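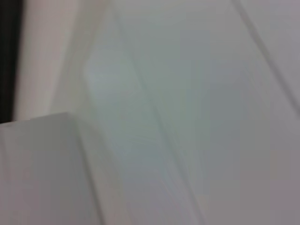
Nothing with a lid that clicks, the voice on the phone had said, and nothing that needs a fork, because the forks at Grimuvia were kept in a locked drawer and the key had gone on leave.

I wrote this down. It was Sunday night and I was due to start at Grimuvia in the morning, on the fourth floor, in the department that handled complaints about the third. I had been hired on the strength of a test with 100 questions, most of them about envelopes. The voice belonged to the person I was replacing and had been assigned to brief me. We had been talking for an hour and so far we had covered lunch.

"What about soup?" I asked.

There was a silence of the kind you get when somebody is looking for a pen.

Soup had been tried, the voice said. It had been tried by a man in Accounts, in October, and he now worked in Fadton.

I crossed out soup. I also crossed out anything with an egg in it, anything from home that another person had cooked, and fruit that had to be peeled in front of people. I was left with sandwiches, and with a cucumber, which I had bought by itself at the shop under my apartment because it seemed like what a person with a salary would buy. I had never in my life taken a cucumber anywhere.

The bag was another matter. My predecessor was firm about the bag. Paper was for visitors. Plastic was for people who had handed in their notice. A proper lunch bag, with a zipper and two handles, told the fourth floor that you meant to stay until at least the afternoon.

I owned such a bag. My mother had given it to me when I moved to Lie, along with a set of towels and a list of her cousins. It had spent three years on top of the refrigerator, holding the manual for the refrigerator. I took the manual out and put the bag on the table.
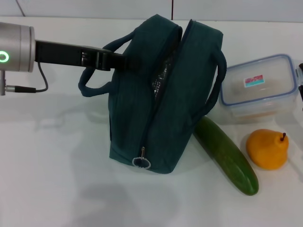

It was a better bag than I remembered. It was teal, and dark enough to pass for serious, with silver lining on the inside like the suit of a very small astronaut. I unzipped it partway and stood over it with my cucumber, feeling that one of us was underdressed.

"Does it fit?" asked the voice.

"Does what fit?"

The cucumber, said the voice. I had not mentioned the cucumber.

I said that I hadn't tried yet. The voice told me to try it on the diagonal. Everyone tried it upright first and then the zipper wouldn't close, and you would be walking past reception with the end sticking out, and reception wrote things down. There were 527 entries in the reception book already, and more than 20 of them concerned vegetables.

I asked whether we might talk about the job. I had a few questions about the complaints, such as who made them and what was done.

The complaints came up in a gray folder at ten, said the voice. You read them. Then you sent them down to the third floor, who complained. That came up at two. In between there was lunch, and did I see now why we had started where we did?

I turned the bag a little on the table. I put the cucumber in upright, out of pride, and then on the diagonal.

"I'm going to Celon," the voice said, after a while. "They have a canteen."

I said congratulations.

"You'll want a napkin," it said, and hung up. I went to look for one.

Reading time: 3 minutes
Last updated: 16 Sep 2024

More short fiction
The Elevator Is Listening
Room 1318
My Mother's Cousins, in Order
A Week Without the Stapler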